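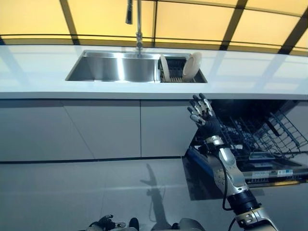 ## Zuvstead 602 Double-Basin Sink

One big basin, one slim one, and a rack that lives in the slim one so it never ends up on your counter. That's the idea behind the Zuvstead 602, and after putting it in a lot of kitchens around Clustville we still get a little excited every time one goes in!

The large basin is on the left. It's deep and rectangular, with brushed stainless walls, and it will take a roasting pan without any of that tilting and turning you do in a standard bowl. The brushed finish catches the light nicely and is forgiving about small scratches (you will get small scratches, it's a sink).

The narrow compartment is on the right. We fit it with the dark slotted rack, and plates stand upright between the dividers while you get on with something else. Lift the rack out and you have a second basin for rinsing lettuce or draining pasta while the big side is full of pots.

### Faucet

The gooseneck faucet with pull-down spray is sold separately, but it's the one we'd choose. The column is slim polished chrome, tall enough to fill a stockpot standing up, and the spray head has a dark grip section that's easy to find with soapy fingers. It mounts behind the sink. If you already have a faucet you love, tell us the base size when you order and we'll check the fit.

### Counter

The 602 drops into most counters, but we think it looks its best in glossy white solid surface with a thick front edge. All that reflection is lovely in the evening when the lights are on. It does show water spots, so keep a soft cloth nearby. Our solid surface tops come from Cheung, cut to your template, and the color goes all the way through, so a nick can be sanded and polished out.

Flat, handleless cabinet fronts suit it too. There's nothing to catch a hip on, and a quick wipe takes care of drips.

### Where to put the dishwasher

Right next to the narrow side, if your plumbing allows. Scrape and rinse on the left, then load to the right with the door down. It's a very short trip for a wet plate, and your floor will thank you. Leave room for the racks to pull out fully before you settle on an island or a table position. If your dishwasher has to go on the left, ask for the mirrored version, same price.

### Details

- Bowl depth: 9 inches, large basin
- Minimum cabinet width: 30 inches
- Finish: brushed stainless
- Included: slotted rack, two strainers, mounting clips
- Not included: faucet, counter, disposal
- Drain fittings: Teltik, standard size

### Care

Dish soap and a sponge, wiping along the grain of the steel. Skip steel wool and anything with bleach in it. The rack lifts straight out and can go through the dishwasher on the bottom level. Give the faucet a wipe with a dry cloth when you think of it.

### Ordering

Sink and rack together ship in one box. Mirrored sinks take longer, and the next batch is due in September. Full counter packages with template, cutting and installation start at $2,000 in the Clustville area. Bring a sketch of your kitchen to the showroom if you have one, even a rough one on the back of an envelope is useful.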